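Tシャツは畳まなくていい、と言い切ってみる

先週の火曜、夕飯のあとに洗濯物の山の前に座って、ふと手が止まりました。Tシャツだけで13枚。うちは夫と私と息子の三人なのに、なんでこんなにあるんでしょう。いや、理由は分かっていて、夏の終わりは一日に二回着替える人がいるからなんですけど(息子です)。

で、その13枚を前にして考えたわけです。私はこれを畳みたいのか? 答えはすぐ出ました。畳みたくない! 引き出しに入れたら翌朝には下から引っこ抜かれて、上に載っていた分まで全部ぐしゃっとなるんですよ。前の晩の私の労働はどこへ行ったの、という話です。

畳むのが好きな人がいるのは知っています。うちの母がそうで、角をぴしっと合わせてデパートの売り場みたいに積み上げる。見ていて気持ちがいいし、旅館の浴衣があんなふうに出てきたら私だってうれしい。だから畳む人を責めたいわけじゃなくて、毎日着て毎日洗う綿のTシャツにまで同じ礼儀がいるのかしら、というのが私の引っかかりなんです。

以前住んでいたアパートの隣に、ダリナ・ボイコさんという人がいました。お茶に呼ばれて行ったら、廊下に大きな籠がひとつ置いてあって、Tシャツも肌着もパジャマも、乾いたそばからそこに放り込んである。見た瞬間「え、これでいいの」と思って、五分後には「これでいいな」と思っていました。ダリナさんはいつもこざっぱりした格好の人で、だらしないなんて感じたことは一度もなかったから、余計に衝撃だったんです。

ただ、私にはすぐには真似できませんでした。畳まない自分というのがどうも後ろめたい。洗濯物をきれいに畳む人がちゃんとした人、という刷り込みは根深いですよ。小学校の家庭科で畳み方の見本を作らされて、私の班だけやり直しになった記憶まで出てきて、しばらくは律儀に膝の上で袖を折っていました。

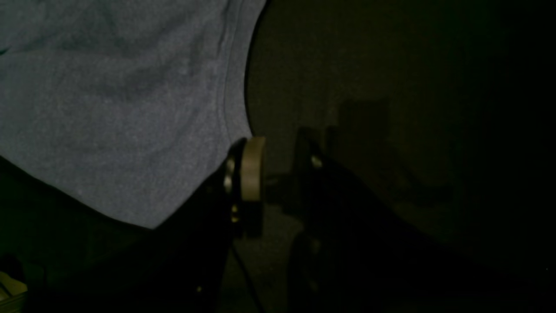

それが変わったのは引っ越しのときです。新しい家の寝室には備え付けの引き出しがなくて、仮置きのつもりで布の収納ボックスを三つ買いました。フロローという店の、いちばん安いやつ。一人にひと箱、Tシャツはそこにどさっと入れるだけ。箪笥が届くまでの話のはずが、届いてからもそのままです。箪笥には冬のセーターと、夫の着ない背広が入っています。

しわはどうするのよ、と必ず聞かれます。私の体感では、Tシャツのしわって畳んでも畳まなくてもつくんです。畳めば真ん中に十字の折り目がつくし、放り込めばあちこちに細かいのが寄る。どっちみち、着て家の中を八分もうろうろしていれば気にならなくなりますよ。干すときに両肩を持って思いきり振る、あれを手抜きしないほうがよっぽど効くと思います。襟ぐりは引っ張らない。ここだけは私もうるさいです。襟がわかめみたいになったTシャツは、どんなに上手に畳んでも直らないですからね。

それから、時間のこと。一度だけ測ってみたんです、台所のタイマーで。三人分をTシャツから靴下まで全部きちんと畳むと60分かかりました。途中で電話が一本入ったのと、靴下の片割れを探して洗濯機の裏をのぞいた時間も入っているので、私がのろいだけかもしれません(たぶんのろいです)。でも一時間ですよ。一時間あったら、お風呂に浸かって本が読めます。映画なら半分まで行けます。それを、明日の朝には崩される山のために使うのはやっぱり惜しい。

もちろん全部放り込めばいいとは思っていません。ワイシャツと麻のものはハンガーから下ろさない。タオルは畳みます、棚に入らないので。シーツは……シーツは正直、丸めています。ゴム入りのシーツをきれいに四角くできる人がいたら、ぜひうちに来て教えてほしい。お茶くらい出します。

去年、友人のサルラ・ラワットさんにこの話をしたら、「私は畳んでいる時間しか一人になれないのよ」と言われました。子どもたちが寝たあと、ラジオを小さくかけて、黙って畳む。誰にも話しかけられないその時間がいちばん好きなんだそうです。ああ、そういう畳み方もあるのかと思いました。それはもう家事というより散歩みたいなものですよね。そういう人から洗濯物を取り上げちゃいけない。

私が言いたいのは、いやいや畳んでいる人はやめてみてもいいんじゃないの、ということです。特に、夜の十時にため息をつきながら畳んでいるあなた。ひと箱用意して、Tシャツだけ一週間、放り込んでみてください。合わなければ戻せばいいんです。Tシャツは逃げません。

ちなみに息子は、畳んで渡していたころは一度も自分でしまわなかったのに、箱になってからは自分で入れるようになりました。投げて入れています。外した分は床に落ちていて、それを拾うのはまだ私です。

コメント(4件)

アリン・ウィ
うちも箱派です! ただ、夫がいつも一番上のしか着ないので、同じ6枚がぐるぐる回っています。底のほうに何が入っているのかもう分かりません。

ディディエ・ギヨ
立てて畳む収納なら引っこ抜いても崩れませんよ。筆者さんはまだ試していないのでは?

むぎ茶
↑試しましたけど、半分抜いたところで全部倒れてきました。仕切りを買えと言われてそこでやめました。

ムルル・パサリブ
襟ぐりの話、もっと詳しく読みたいです。干すときは裾から逆さに吊るすのがいいんでしょうか。洗濯ばさみの跡がつくのがいやで迷っています。

最終更新:10月

お問い合わせ | © エスティーヌ暮らしの読みもの | ページの先頭へ戻る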